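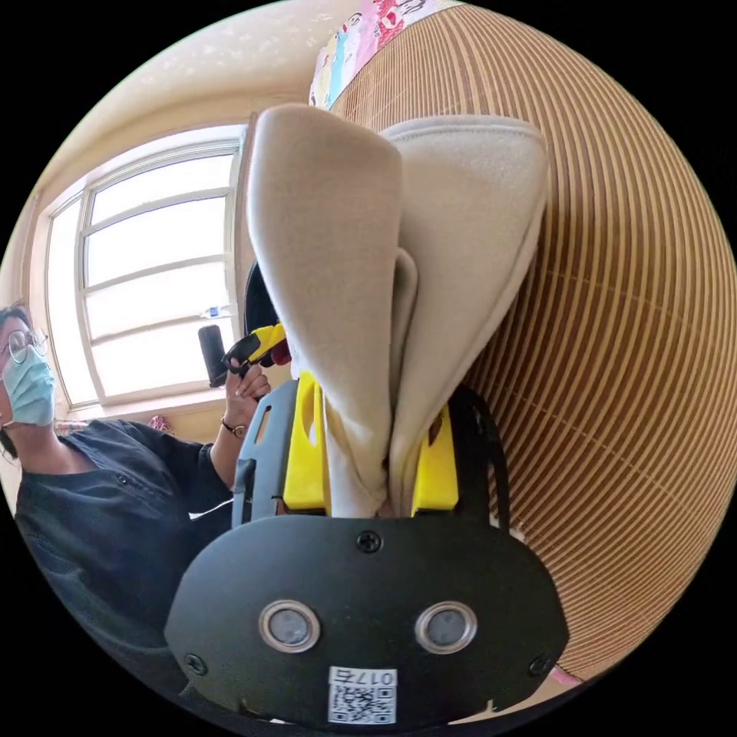 **Live Events 1, handout for week 3: changeovers and running order**

Bring this to the session on 15th April. You will need a pencil and the stage plan of the Wenditz hall.

## What a changeover is

The changeover is the time between the last note of one act and the first note of the next. It includes clearing the stage, setting the new backline, a line check and getting the band on. It doesn't include the soundcheck, which happens before doors open.

At the Giltico weekend last August the main stage held 3,000 people and the small stage 800. The small stage had the shorter changeovers on paper, but ran late on both days. Its acts shared a drum kit, and the running order put two drummers with very different set-ups next to each other.

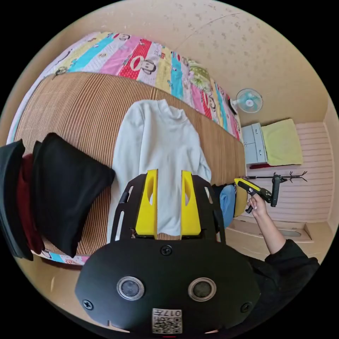

When you draw up a running order, start with the headliner and work backwards. The headliner checks first and leaves its gear in place if there is room. The opening act checks last, so its gear is already at the front when doors open. Write down:

- who brings their own drums, keyboards or amps
- who is sharing
- any act with a piano (allow time for tuning)
- the curfew, and who enforces it

## Side masking and sightlines

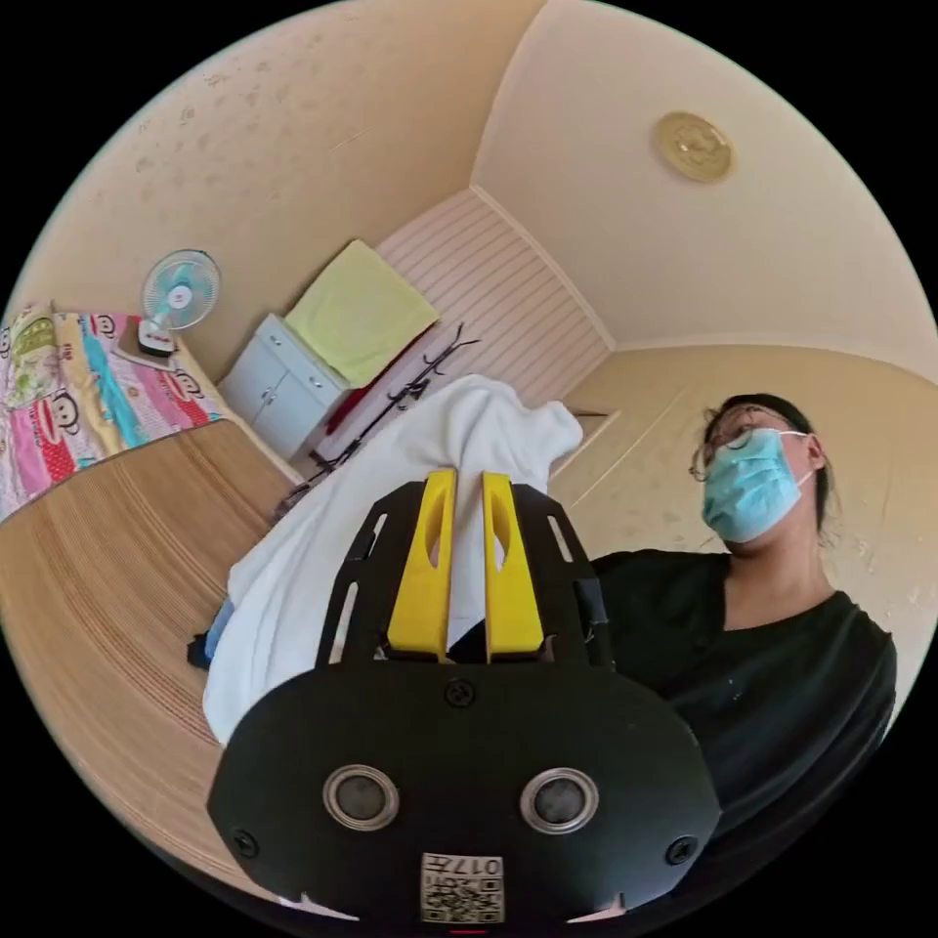
Side masking hides waiting performers from the front rows. Hang it before the risers go in and check it from the end seats. Where a drape has to pass a pair of uprights, you can run it the way the white fabric goes in the picture, between the two yellow pieces and behind them. Leave the crew a clear way through on the other side. The gap between uprights is for cloth – don't send people or cables through it.

## Line check

A line check only confirms that each channel reaches the desk. Nearly 10 minutes is normal for a five-piece band with everything patched. Work in channel order and don't let the guitarist play a whole song. 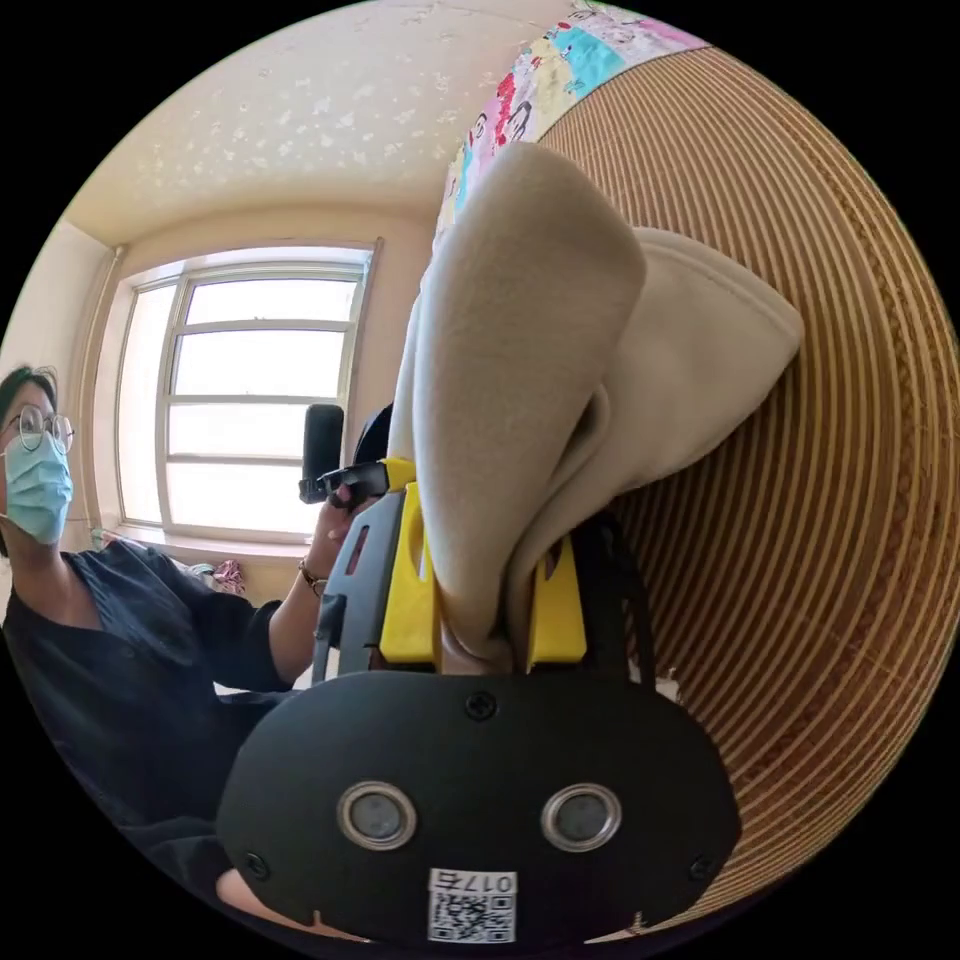 *Fig. 4. Black hand-held gripper with two yellow fingers.*

## Exercise

Firari and Zamani are both on the bill at Wenditz. Firari use a grand piano and no amps. Zamani have two drum kits and need a riser for each. Write a running order with a local opener, giving soundcheck times, changeovers and a finish before curfew. Mark on the stage plan where the piano goes while Zamani are playing.

Hand in one page per pair.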